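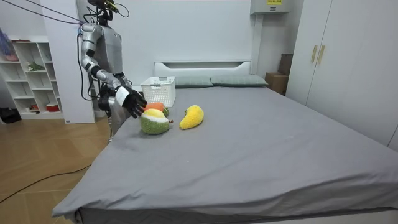

Figure 4. Bedroom setting.

3.2 Bedding weight and sleep onset

The most exciting result came from the September diaries. Across 1148 nights, the 43 adults in the Clenow sample fell asleep sooner under a heavier quilt, and the gain held up even in warm rooms – something we did not expect at all! Kha Đàm's earlier pilot had hinted at this pattern with only 20 sleepers, all of them students. Our group was far more mixed in age and work schedule.

Room temperature still mattered. Sleepers who opened a window before bed woke less often, whatever quilt they used. Pillow type made no clear difference. We would love to see the diary method tried with shift workers, whose bedtimes move from week to week.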